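Library and Reading Services: Changes to Lending and Binding for the Coming Year
Dec 14, 2006

The Drulley Institute Library has completed its review of lending practice, and the new arrangements will apply to all members from the start of the coming term. The review was led by Ea Hjaltested, Head of Reading Services, with the help of staff from the circulation desk and the bindery. Members who answered the survey in May are thanked for their replies. A full copy of the report is held at the main desk and may be read there on request.

The principal change concerns the length of loans. Standard loans will now run for four weeks. Renewals may be made in person, by telephone or by electronic mail, and a book may be renewed twice unless another reader has asked for it. Books requested by another reader must be returned within seven days of the notice. Fines remain at the present rate. The short loan collection is not affected, and items in that collection must still be returned before closing on the day of issue.

Borrowers from outside the Institute, including members of the Gesuvska reading circle and staff of the Chowdhury School, will continue to receive a reader's card on presentation of a letter from their own organization. Cards issued under the old rules remain valid until the date printed on them.
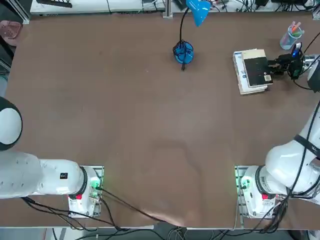 The survey also asked about furniture. Most of those who replied asked for more places where large volumes can be opened flat, and several asked that the small desks on the upper floor be replaced. The Institute has agreed to this request in part. Readers consulting atlases, bound newspapers and music scores need a broad, smooth surface of the kind seen in the brown tabletop shown here, and the upper floor will receive tables with a similar amount of clear space. The small desks along the windows will stay, as they are well liked by readers who work alone. Delivery is expected before the end of the spring term, and the upper floor will be closed for two days while the work is done.

The bindery reports a full year. Under the direction of Nimal Akanda, staff repaired or rebound 1,838 volumes, the greater part of them from the history and natural science shelves. Much of this work was simple: loose hinges, torn endpapers and labels that had come away from the spine. A smaller number of books had to be sewn again in full. Readers who find a damaged book are asked to hand it to the desk with a slip marking the page. Adhesive tape should not be used under any circumstances. It stains the paper and adds a great deal to the time needed for repair.

Mr. Akanda has also asked that books be carried to the desk by the sides of the cover and never pulled from the shelf by the top of the spine. Notices to this effect will be placed at the end of each row.

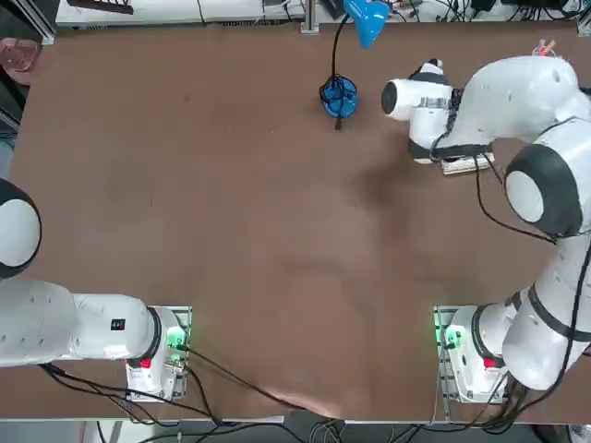
A brown wooden tabletop, with a green light glowing at left.

Farzana Dewan has been appointed Cataloging Librarian and took up her duties last month. Her first task will be the Drimari bequest, a private collection of over 4,000 books and pamphlets on medicine, anatomy, drawing and the history of printing. The bequest came to the Institute with a handwritten list, which is useful but not complete, and a number of the pamphlets are not entered in it at all. Ms. Dewan expects to release the records in stages. Titles on drawing and anatomy will be done first, as these have been requested most often by the teaching departments.

Until a title appears in the catalog it cannot be borrowed. It may, however, be consulted under supervision in the Special Reading Room, and requests should be made in writing at least two working days in advance. Pencils only are permitted in that room. Bags and coats are to be left in the lockers by the entrance.

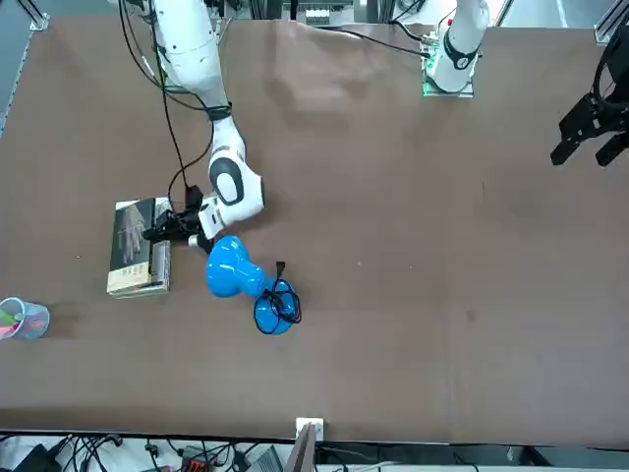 Members wishing to consult several titles from the bequest at one sitting should list them in order of preference. Large or fragile items will be brought out singly, and staff may decline to issue a volume that is awaiting repair. Copying is at the discretion of the duty librarian. Tightly bound books will not be placed on the copier, although a written transcription may be made by the reader.

Finally, the Institute records its thanks to Afroza Liyanage, who retires this month after long service at the circulation desk. Her place will be taken by Piyumi Bhuiyan, at present assistant in the periodicals section. Questions about loans, renewals and reader's cards should be addressed to Ms. Bhuiyan from the first day of term. Questions about the bequest should be addressed to Ms. Dewan in the cataloging office, Room 44.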